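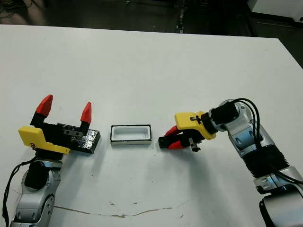 Bring back the paper bus timetable. There, said it.

Drerkiddale council pulled the printed ones in June. Everything's on the website now, supposedly. Fine if your phone's charged. Fine if you've got a phone. My neighbour Godfrey Ogola doesn't, never has, and he's caught the 19 to the shops longer than I've lived here. Now he stands at the stop and waits. Could be nine minutes, could be the better part of an hour.

Council reckons it saves money. $815 a year in printing! That's it. I looked it up in the minutes. They spent more on the new sign at the Mfinanga Road roundabout, and half of us can't read that at night.

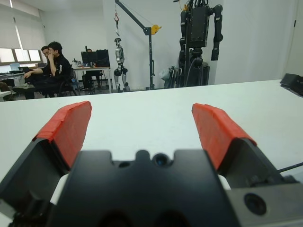

And don't tell me to ring the info line. I rang. On hold, then a recording telling me to visit the webiste.

A bit of paper in a plastic sleeve — works in the rain, works for visitors, works for kids. Siduren still does it, 300 copies at the libary desk, gone in a week every time. So people want them.

Print the thing. Stick it on the pole. Same colour as the old one too, please, the green was easy to spot.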